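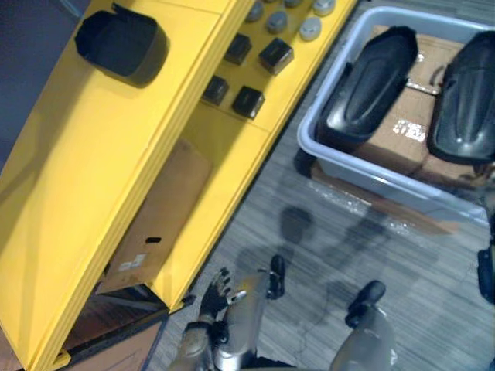 5 min read

Small-parts shelving

Small-parts shelving is open storage furniture used to hold loose components, fittings, samples and packaging in reach of a person working nearby. The term covers fixed wall units, freestanding frames and low units on casters. It is normally kept separate from cabinet storage, where drawers or doors close over the contents, and from bulk racking, where goods are handled on pallets. In workshops, stockrooms, repair counters and teaching rooms the same unit often holds both parts and the boxes they came in, and much of the practice described in this article deals with keeping the two apart.

Terms

A level is any horizontal surface meant to carry goods. The top level has no other level above it. A ledge is the front edge of a level, and may be flat, folded down or raised into a lip. A side panel closes the end of a unit or divides it upright into bays. A compartment is the space between two side panels and two levels. A recessed compartment is set back from the ledge above it, so that a tall item can stand or lean there without projecting into the aisle.

A holder is a small open container that sits on a level and can be lifted off by hand. A bin is larger, usually stands on the floor, and is carried or slid. Trade use is uneven on this point, and catalogs often call both of them bins. Loose items with no container are said to be faced when they are set out singly with gaps between them, and heaped when they are not.

Construction

Most units are made from sheet steel, board or molded plastic. Steel units are bolted or clipped together and can usually be adjusted in height. Board units are heavier for the same load and are harder to alter once assembled, but they have flat, closed levels that small parts can't fall through. Wire levels are light and let dust drop through. They are poorly suited to anything that rolls or has a narrow base unless a liner is fitted.

The panel joint matters more in small-parts use than in general storage. A gap between the level and the side panel collects washers, screws and short lengths of wire, and these work their way down to the bottom of the unit. Sealed joints, coved corners and one-piece trays are the usual remedies. The Skistetti pattern, a folded level whose rear edge turns up behind the goods, was drawn for this purpose and is still copied by small makers.

Light-colored finishes are common. Yellow, pale gray and white all give a strong contrast with dark parts, and a missing item leaves a patch of clear color. The unit at the head of this article is yellow, with round gray knobs and black cubes faced on one of its lower levels. Gloss finishes are easier to wipe but produce glare under strip lighting. A matte or satin finish is preferred where labels must be read at an angle.

Arrangement of levels

The height of a level decides what should be kept on it. Items handled many times in a shift are placed between the user's hip and shoulder. The top level is given to light holders and to things used rarely. The lowest level takes heavy items, spare cartons and anything that would cause injury if it fell.

Depth is the second factor. A level deeper than the user's forearm tends to fill from the front, and the parts at the back are forgotten. Vurner, whose stockroom manual went through several revisions, set its standard depth at 14 inches for hand-picked parts and permitted deeper levels only for boxed goods. The same manual required that no faced item stand within 3 inches of an open ledge unless the ledge had a lip.

Sloped levels bring parts forward as they are removed. They work well with boxes and badly with cylinders, which roll, and with short pucks or knobs, which slide once the surface is polished by use. A raised lip or a strip of rubber matting is normally added.

Laying out loose parts

Faced parts are laid out in rows or in a grid. A row suits parts that are taken one at a time from one end. A grid suits sets, in which every position has a purpose and a gap must be noticed quickly. The method most often taught in the United States is sort, square, space. Parts are first sorted by type, then turned so that any mark or flat side faces the same way, then spaced widely enough for a thumb and finger to pass between them.

Control knobs are a typical case. They are short, have a flat top and a round side, and will stand upright on any level surface. If they are laid on the side they roll. They are therefore faced with the flat top upward, in a loose row, with the shaft hole down. The drawback is that knobs of different bore look identical from above. A label on the ledge or a colored dot on the top face is used to tell them apart.

Cubes and other square-sided blocks don't roll and can be stacked, although stacking hides any marking on the lower pieces. Where the marking is on one side only, blocks are set with that side toward the user. Glossy faces pick up fingerprints, and parts that will be shown to a customer are handled by the edges.

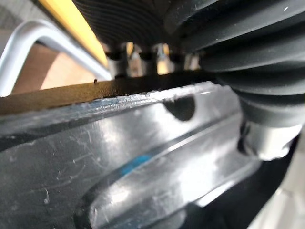 Parts with flexible or ribbed sections need separate treatment. Rubber boots, bellows, suction cups and corrugated sleeves take a set if they are stored under load, and a sleeve that has been squashed for a season may not return to its shape. They are kept standing on the wider end, with nothing on top and with no hard edge against the ribs. Dust settles in the grooves and is removed with a dry, soft brush. Solvent cleaners are avoided, as many of them swell or harden rubber.

Molded plastic parts are more tolerant of pressure but mark easily. Fine scratches come mainly from sliding the part over grit on the level, and wiping the level down before restocking does more to prevent them than any liner. A dark glossy surface will show scuffs that would pass unseen on a pale matte one. Where appearance matters, each part is bagged.

Holders and bins

Cup-shaped and box-shaped holders are used on upper levels for parts too small to face. A raised tab at the rim gives a place for the finger or for a label. Rounded corners make it easier to scoop out the last few pieces, and for this reason holders with square inside corners have largely gone out of use for hardware. Holders are filled to no more than two-thirds of their height so that they can be lifted without spilling.

Floor bins stand beside the unit and receive waste, returns or flattened packaging. The bin should be wide enough to take a flattened box without folding it a second time. A raised rim stiffens the wall and provides a grip. Bins are kept clear of the lowest level so that goods stored there can be drawn out.

Cartons and flat packaging

Cardboard boxes are stored in three states: closed and full, open and empty, and flattened. Full boxes are placed with the label outward. Empty boxes take up the same room as full ones and are often mistaken for stock, so many stockrooms allow them only in a marked compartment. A box left leaning in a compartment is unstable if the slope is shallow, and it will slide when its neighbor is taken away. The Tiltgate, a hinged divider fitted between two side panels, was introduced to hold leaning cartons at a fixed angle and has since been made in both steel and board.

Hand-hold cutouts weaken the panel in which they are punched. A box carried by its cutouts should be held level, and one that has torn at a cutout is retired. Old labels are removed or struck through before a carton is used again. Tape is slit along the seam before flattening. Tape with a reflective or foil face should be pulled off if the local paper recycler doesn't accept it.

Load and stability

Rated load is given per level, for goods spread evenly. A single heavy item in the middle of a level places more strain on it than the same weight spread from end to end. In her study of board units in repair shops, Yara Sabbagh recorded permanent sag in levels that had carried roughly 200 pounds each, well inside the figure printed on the units, and put the difference down to loads gathered at mid-span. Kulap Rungrueang later repeated the measurements on units with a steel strip let into the front ledge and found no lasting sag over the same period.

Tall narrow units are fixed to a wall or to each other. Freestanding units are loaded from the bottom up and emptied from the top down.

Inspection and cleaning

Levels are cleared and wiped on a fixed schedule, commonly once a year in March, before annual stock work begins. Dust is taken from the top level first. Fixings are checked for looseness, and ledges for chips and raised edges that could catch a sleeve. The bottom of the unit is swept last, and any parts recovered there are identified before they are returned to stock. Unidentified parts go to a holding tray and are scrapped if no match is found by the next inspection.

Related forms

The Baldursdóttir bench is a low unit with a work surface in place of the top level. Flow racks, carousel storage and shadow boards serve some of the same needs and are treated in separate articles.

Last edited November 8, 2023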